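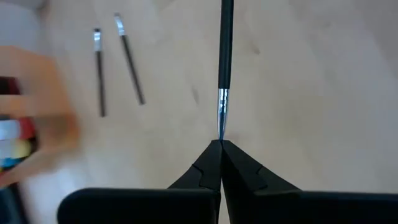
Figure 2. Wrist camera view, two-finger gripper holding a brush by the ferrule.

Section 2. Planning and Budgeting for a Skirnon Cell

Complete this section before you place an order. It applies to the Skirnon arm with the Skurnance two-finger gripper and wrist camera.

2.1 List the work

1. Write down every object the gripper will pick up. Include thin items such as brushes, pens and small tools.
2. Measure each object at the point where it will be held. On a tapered object, record the widest and narrowest points.
3. Mark anything with a shiny surface. Metal parts such as brush ferrules can show bright highlights on camera, and you may need a diffused lamp (see 2.3).
4. Note how objects are presented – lying on the table, standing in a box, or both.

Note: Fingertips are ordered separately from the gripper. The angular tips in Figure 2 come to a narrow point and suit slim items. Order the wide pads for boxes and jars.

2.2 Check the table

1. Allow a clear work area of 935 mm by 935 mm. Trays and boxes may stand inside it if the arm can pass over them.
2. Leave 450 mm between the work area and any wall.
3. Check the tabletop for movement. Brace or replace a table that rocks.

Caution: Do not mount the arm on a folding table.

2.3 Set the budget

1. Enter the arm, gripper and camera as one line. The Nyanda package covers all three.
2. Add 2 sets of fingertips for each gripper. One set is a spare.
3. Add the lamp, mounting plate and cables. These are not in the package.
4. Plan for service at 4000 operating hours and put it in the budget for the year you expect to reach it.
5. Add staff time for set-up and training.

Note: Gimirard controllers bought before the March price list need an adapter – order it with the arm. It cannot be added to a shipment later.

Go to Section 3 when the worksheet is filled in.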